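Robot Learning from Demonstration
Lecture 6: Collecting Manipulation Data with Hand-Held Grippers
Instructor: Wojciech Wysocka
Revised February 21, 2023

Reading before class: Chapter 4 of the course reader, sections on camera models and pose tracking. Students who missed Lecture 5 should review the definition of an action chunk.

6.1 Background

In Lecture 5 we considered teleoperation, in which a person drives the robot and the robot's own sensors record the result. The method gives clean action labels, but it ties every demonstration to one robot in one room. A hand-held gripper separates the two. The demonstrator carries the fingers and a wide-angle camera to the task, performs it directly, and the motion of the tool is recovered afterward from the video and inertial data.

Three quantities must be recovered for each time step: the position of the tool, its orientation, and the opening between the fingers. The policy is then trained to predict these from the images alone.
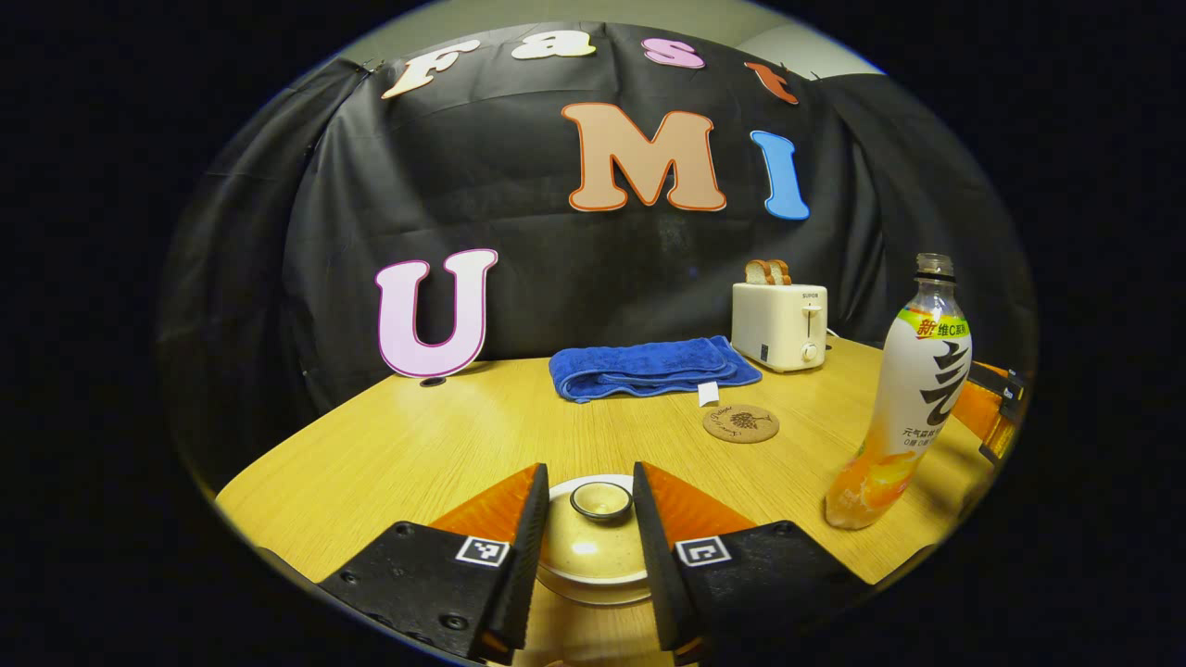 Gripper width is the simplest of the three to estimate and the one most often handled carelessly. No encoder is required if each finger carries a fiducial marker that stays within the camera's view. The two square markers, one on each finger beside the lidded bowl, serve this purpose: their separation in the image, once corrected for lens distortion, is converted to an opening in millimeters by a short calibration. The soft orange pads complicate matters slightly. A compliant pad can deform under load while the rigid finger behind it continues to move, so the marker distance measures the finger and not the surface of the object. For the exercises in this course the difference may be ignored.

6.2 Lens Distortion

A fisheye lens keeps the fingers and most of the workspace in one image, at the cost of bending straight lines toward the border. Distances measured in raw pixels are therefore not comparable between the center and the edge. Students should undistort the marker corners before computing width, but should leave the training images as recorded. The Nivier notes give the projection model in full.

6.3 Results from the Grinano Exercise

Last July's class collected 400 demonstrations of a single placing task. After filtering for lost tracking, 80 percent were kept. The policy trained on the retained set completed the task in 74 percent of test trials. Most failures occurred during the approach, before the fingers closed.

6.4 Assignment

Using the Beretti calibration files, compute gripper width for 15 recorded sequences. Submit one plot per sequence and a paragraph on any time steps at which a marker was not detected. State how missing values were filled.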